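Filed under: Builds in progress > Grippers > Simulation help

Corn tips over as soon as the fingers close (Jedstead shared shop, sim side)
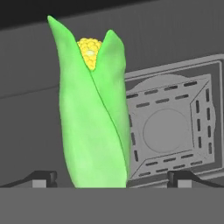
Opening this again because I finally have something good to report! The Brito arm is still in pieces on the bench, so all of this is in the simulator until Kusum Yadav finishes the wrist. The job is the same as in April: close on one item, lift, hold. I swapped the plain cylinder for the corn model, and it stands up nicely between the two fingers, husk on, with the kernels poking out at the top. It's widest near the middle and narrows toward the base, and I'm now sure that shape is half my trouble.

What happens: fingers close, corn leans, then it squirts up and out. It did that on 17 tries in a row. The cylinder never did it once.

Tried so far

1. Raised friction on the finger pads. Leaned slower, still popped out.
2. Dropped the closing force from 50 to 8. Big change - it stops shooting off, but it slides during the lift.
3. Checked the collision shape. I had left it on the auto setting, and it had wrapped the whole ear, leaf tips included, in one lumpy hull. The pads were touching that hull way before they got to the husk.

Reply from Ita Hanrahan:
Number 3 is your bug, I'd bet lunch on it. Split the hull into a few smaller pieces and leave the leaf tips out completely. Then put the force back up a little at a time. What's your step rate?

Update, same evening:
Ita, you were right! Split the hull, left the tips out, and it holds. I love this thing. Step rate was 500-something by default, now 3,000, and the jitter at the pads is gone too. It runs slow on the old shop PC but I can live with that.

Still open: a small twist near the end of the lift. Going to try grabbing lower tomorrow. Settings are saved in the Nestlow folder as corn_hold if anyone wants to poke at them.

Status: open, much happier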